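読了時間:6分
印刷する | メールで送る

郵便投票の返信封筒、署名照合の手順を見直し フレストビル選挙管理事務所に聞く

フレストビル(Flestville)の選挙管理事務所は、次の地方選挙から郵便投票の署名照合手順を改める。これまで一段階だった照合を二段階に分け、不一致と判定された投票者への通知期限も明文化した。変更の内容と運用上の課題について、同事務所の郵便投票担当者に話を聞いた。

旧手順では、返信封筒の署名を有権者登録時の署名と職員1名が見比べ、その場で受理か保留かを決めていた。保留の場合は上席が再確認するが、受理の場合は再確認がなかった。

「問題は誤って保留にする件数より、判定の根拠が残らないことでした。後から照会を受けても、どの特徴を見て一致と判断したのか説明できない。記録欄には受理か保留かの印しかありませんでした」

新手順の第一段階では、職員が筆順の乱れ、文字の傾き、字間、終筆の形の4項目を個別に記録する。すべて一致すれば受理となる。1項目でも疑義があれば第二段階に回り、別の職員2名が互いの判定を見ずに評価する。両名がともに不一致とした場合に限り、保留扱いとする。

「2名の意見が割れたときは受理です。規則にそう書きました。以前は割れた場合の扱いが規則になく、担当班ごとに運用が違っていました」

照合の基準となる署名の古さも論点になった。登録から長い年月が経った有権者では、署名が当時と変わっていることが多い。新手順では、登録時の署名に加えて、直近の選挙で受理された封筒の署名も参照できる。ただし参照できるのは受理済みのものに限られ、保留のまま終わった封筒は使わない。

「基準が一つだと、加齢やけがによる変化を不一致と読みやすくなります。複数の署名があれば、変化の幅がわかります。代筆が認められている有権者については、照合そのものの対象から外し、証人欄の確認に切り替えます」

手順の変更に先立ち、事務所は過去の封筒の写し2000通を使って試験照合を行った。氏名と住所を伏せたうえで、旧手順の結果を知らない職員が新手順で判定し直した。このうち第二段階に回ったのは400通だった。

「想定より多い数です。第一段階の職員が慎重になりすぎたというより、4項目の定義に曖昧な部分がありました。特に字間です。封筒の署名欄は登録用紙の署名欄より横幅が狭いので、字が詰まるのは当然なのですが、最初の手引きにはその注意がありませんでした」

試験の後、手引きは改訂された。字間については、署名欄の寸法差に由来する詰まりを疑義としない旨が加えられた。終筆の形についても、筆記具の違いによる線の太さは評価に含めないことになった。

封筒の追跡には、Skollexと呼ばれる台帳システムを使う。発送、返送、第一段階、第二段階、開封の各時点で封筒の番号を読み取り、時刻と担当班を記録する。投票用紙そのものには番号がなく、開封後は封筒と用紙が別々の保管箱に移されるため、台帳から投票内容をたどることはできない。

「この点は毎回質問を受けます。台帳が追うのは封筒だけです。開封の工程では、まず外封筒から内封筒を抜き、外封筒をすべて別室に移してから内封筒を開けます。順序を入れ替えることは認めていません」
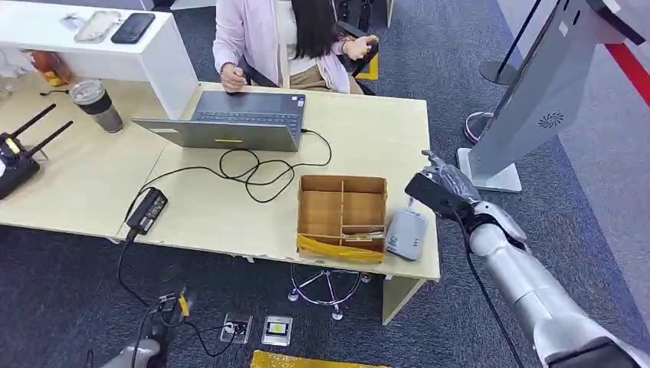 台帳への入力は手作業の部分が残る。番号の読み取りに失敗した封筒は職員が番号を打ち込み、別の職員が読み上げて確認する。訂正した場合は元の値を消さず、訂正後の値を並べて残す。入力用の端末は外部の回線に接続せず、集計結果の受け渡しには専用の記録媒体を用いる。

「訂正履歴を残すのは監査のためです。修正が多い班があれば、読み取り機の不調か、封筒の印刷のかすれを疑います。個人の成績を見るために使うものではありません」

保留となった投票者への通知についても期限が設けられた。判定当日の午後4時までに保留となった分は、その日のうちに郵送する。電話番号の登録がある場合は電話連絡も行う。投票者は本人確認書類の写しと改めて書いた署名を提出し、不備を補うことができる。窓口はキテソウ(Kitesau)地区の分室にも置かれる。

一方で、郵便の所要日数は地区によって差がある。川の北側にあるロウボサム(Rowbotham)地区では集配の回数が少なく、締め切り間際に返送された封筒で保留が出ると、通知が届いてから補正期限までの余裕がほとんどない。

「補正期限は条例で決まっているので、事務所の判断では延ばせません。できるのは到着順に照合を進め、滞留を作らないことです。北側の地区には、返送の目安となる日を早めに設定した案内を同封します」

立会人の扱いも変わる。従来は開封以降の工程だけが立ち会いの対象だったが、新手順では第二段階の照合も対象に加わった。立会人は判定の過程を見ることができるが、個別の封筒について意見を述べることはできない。異議は工程の終了後に書面で受け付け、対象の封筒は番号で特定する。署名の撮影は認められない。

職員の研修は6月に始まる。内容は手引きの読み合わせ、試験照合で使った写しによる演習、台帳の操作の三部に分かれ、演習で判定のばらつきが大きかった項目は再度扱う。手引きの改訂版は、研修の終了後に事務所の窓口で閲覧できるようになる。

今後の課題として、担当者は封筒の様式を挙げた。

「署名欄の横幅を登録用紙に合わせれば、字間の問題はかなり減るはずです。ただ、封筒の寸法は郵便料金の区分に関わりますし、在庫もあります。次回の選挙には間に合いません。その次の発注で仕様を変えられるか、印刷の担当と協議しています」

印刷する | メールで送る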